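Large Blue Spur Gear, Olomis Bench Set

Ernthorpe Gear Bench, Falatport
Page updated 19 October 2020

If you only ever borrow one piece from the gear bench, make it the big blue one. It's the largest of the three spur gears in the Olomis set, 152 mm across, and it's the part people reach for first when the box comes open. A big gear is just easier to understand than a small one. You can see it creeping around while the little pinion next to it races, and gear ratios make sense before anyone has picked up a pencil.

What it is

A plain spur gear: a flat disc, straight teeth cut all the way around the rim, and a round bore in the middle for a shaft. The teeth are fine and closely spaced, with a sharp triangular look, and there are dozens of them. We like fine teeth for demonstrations. They take up the motion smoothly, they run quieter than coarse ones, and you can mesh the gear with its partner without fiddling for ages to find the right spot.

The color is a strong medium blue, a little glossy, and very easy to find on a crowded bench (this matters more than you'd think when twelve projects are out at once and everybody has borrowed the same box).

What it's good for

Slow turntables. This is our favorite. Put the small pinion on the motor, the blue gear on the output, and you get a turntable that moves slowly enough to paint on, photograph, or dry things on. Members have used it for model figures, cake stands and one very handsome revolving seed display that ran all through May.

Hand-cranked machines. With the crank on the pinion, you give up speed and gain force, so the blue gear can lift a surprising little load on a string winch. Swap them over, crank the big one, and the pinion flies. Do both with the same group and let them feel the difference in their own hands! It beats any diagram we've ever put up.

Clock trains. It works nicely as the first wheel in a wooden clock build. You'll need more gears than the set contains, so plan your tooth pattern to match before you start cutting your own.

Tracing and printing. Lay it flat, run a pencil around the rim, and you've got a ready-made template. People also ink the rim and roll it across paper for a border pattern. Please wipe it down after.

Fitting it

The bore takes the plain shaft supplied with the Olomis box. Slide the gear on, add a washer on each side, then tighten the collar until the gear can't drift along the shaft but still runs true. Leave a 3 mm gap between the face of the gear and whatever board you're mounting it on. Any closer and it rubs on the board as soon as there's a bit of side load.

For spacing, start with the gears pushed fully together, then back one off by a hair. You want to feel the tiniest bit of play when you rock the blue gear with a fingertip. If it feels stiff in one part of the turn and free in another, the shaft is leaning. Loosen the bearing block and square it up against the side of the board.

The Tóth mounting board has slotted holes, so you can shift the second shaft sideways until the mesh feels right. On a homemade board, drill the first hole, fit the blue gear, set the pinion against it and mark the second hole from the real thing. Measuring twice is fine — marking from the parts is better.

Running it

Keep it slow. We suggest a geared motor or a hand crank, and a light touch at the start until you know both gears are running flat. It doesn't need grease for bench work, and oil mostly collects sawdust. If a long-running display starts to squeak, the noise usually comes from the washers, so try a fresh pair before you do anything else.

One small tip for teaching: put a dot of removable tape near the rim of each gear, then have the group guess how many turns the small one makes before the two dots meet again. The guesses are always wild, and the argument afterward is the good part.

Condition and wear

Our gears get used, and they look it. Expect scuffs and pale, scratchy-looking patches on the face, especially around the bore, and a few colored flecks here and there. None of that affects how a gear turns. The teeth are what we check. When a set comes back, we run a fingernail around each rim and look for chips or flattened tips, and a gear with a damaged tooth comes out of the box until we have a replacement.

The motor-driven display in our front window has put more than 500 hours on a gear of the same type, and it still meshes as sweetly as it did in the first week. We're very fond of that display. Do stop and look at it if you're passing.

Cleaning

Warm water, a drop of dish soap, a soft toothbrush for the gaps between the teeth. Dry it flat on a towel. Skip the solvents, and please don't scrub the face with anything gritty to try to get the marks off. It only makes the surface duller, and the marks have earned their place.

In the box

The Olomis box comes with all three spur gears, two shafts, collars, washers and a hand crank. The Tóth board is listed separately, so ask for it when you book if you'd like one. Motors are also separate, and so are power supplies. If you're bringing your own motor, bring its mounting screws too, as ours may not fit.

Borrowing

The set goes out on the usual bench loan. Bring it back with the small parts in their own tray and the blue gear lying flat at the bottom of the box, face up, with nothing heavy on top of it. If a washer has rolled under something and vanished, just tell us at the desk and we'll top up the tray.

You can also try the gear here before taking it home. There's a board set up at the end of the bench with a crank on it, and the desk can lend you a second crank if two of you want to turn opposite ends and see who gives up first.

Goes well with: the Tóth mounting board, the slow turntable top, the string winch drum, and the box of spare collars on the shelf below.
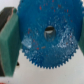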